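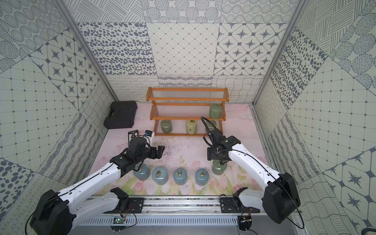 Canisters and the slatted shelf, partway through the re-sort.

The canister shelf gets emptied and reloaded twice a year, once in July and once in December. I wrote up the December round badly and regretted it, so these notes are longer.

The set is made up of lidded canisters with a brass ring on each lid. The colors are blue-gray, a few greens and a pale yellow. They came from two orders. The blue-gray ones and the darker greens are from Tulix. The pale ones were bought later from Boros, whose color names do not match anything on the Tulix chart. I sort by what I see in daylight and ignore the names.

The shelf is an orange-brown wooden frame with clear slatted tiers. The clear parts let light through to the jars below, which matters for reading labels. They also let dust through. Anything on the lowest level gets the dust from the levels above it plus its own, so the lowest level is where I put whatever is opened most often. Frequent handling keeps the lids clean without a separate job.

Procedure:

Take everything off the shelf and stand it on the floral mat in front. Do one tier at a time. Start with the top, where a slip costs the most. Use two hands for the wide ones, one under the base. Do not lift by the ring. The rings are fixed through a small fluted rosette, and I don't know what is holding the rosette on from the inside. I have had one come loose in the hand with the lid attached, and the lid was fine only because it was 2 inches off the mat.
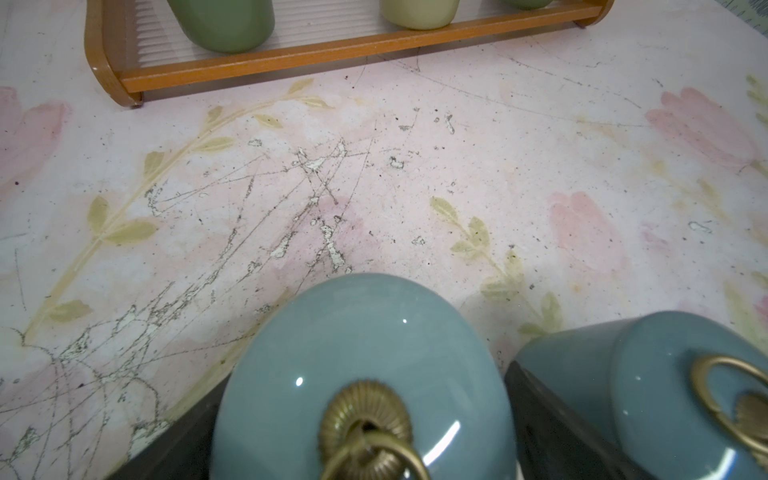 The front rail is the part that catches people. It stands a little proud of the slats, so a canister slid forward will stop against it and tip. Lift clear of the rail before pulling toward you. Going back in, reverse it: over the rail, down onto the slats, then push back. If the base is not flat on the slats you will feel it rock. Turn it a quarter and try again.

Wipe the rail and the end pieces with a cloth that has been wrung out properly. I used Pleris wood soap for a while and stopped. It left a film on the clear slats that took longer to remove than the dust had. Plain water is adequate. For the slats, wipe along the ribs. Wiping across them pushes the dirt down between.

Brass gets a dry cloth only. Polish runs into the grooves of the rosette and dries there as a white line, and picking it out with a toothpick took me 40 minutes in December.

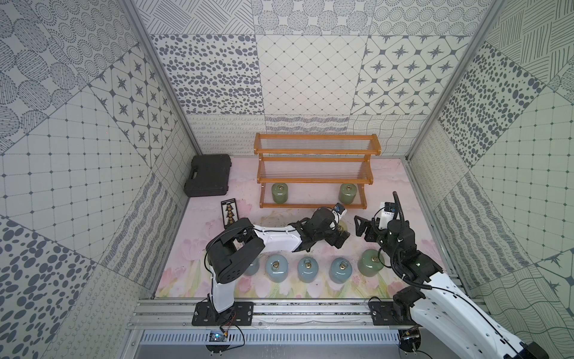 Six out on the mat in a row, two still under the shelf.

With the canisters standing in a row it is easy to check the lids against each other. Each should turn without grit and sit level. I mark a bad one with a bit of masking tape on the base and deal with it afterward. Stopping to fix a lid mid-row is how I lost track of which lid went with which body last time. The Tulix lids look interchangeable and are not. They will go on any body of the same size, but off their own they leave a gap on one side that you can get a fingernail into.

Weights, for anyone planning a similar shelf: I put the full set on the kitchen scale in batches and got 3,278 grams for the group that normally lives on the middle level. That is well within what the frame will take. Svend Hjaltadóttir, who sold me the shelf, recommended keeping the heavier ones toward the ends, over the brackets. I have followed that except for one wide green jar that only fits toward the right.

Arrangement is the last step and the one I change most. The rule for now is that small ones go to the left, tall ones near the middle, and no two of the same green side by side. It is a practical rule. Two similar greens next to each other get their contents swapped sooner or later.
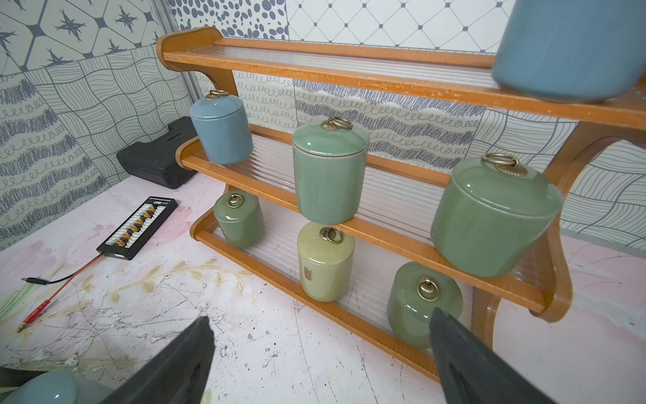
Labels are unresolved. The small brown ones from Itia hold well on a glossy surface and can be peeled off without residue if done within a few months. After that they come away in strips. I have a sheet of 3 left and will not be ordering more until I decide whether to label the body or the underside of the lid. A label on the body can be read through the slats from above at a steep enough angle. One on the lid is protected but means opening the jar to find out what is in it.

Items carried over to December: replace the felt under the left foot of the frame, find a matching lid for the taped one, recheck the rosette that was reglued.

Posted 8 July 2024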